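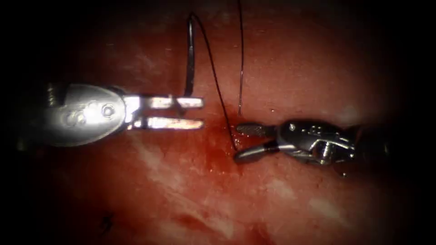
Drarnura have been off the road since February, when their singer Zane Koppel had surgery on her vocal cords, and the band used the open day at Clanport studios to play new songs for the first time. I got there at 5 p.m. and the big room was already full. Guitarist Justinas Rätsep talked the crowd through the record, which is built on duets. One track, "Suture," is a slow song, and Koppel sang the low part.

The tour of the building took in the tape store -- 2590 reels, according to the guide -- and the small booth where seven of the songs were cut. Koppel signed sleeves by the stairs afterward. The first pressing is 500 copies, sold at the door and through Prulleo.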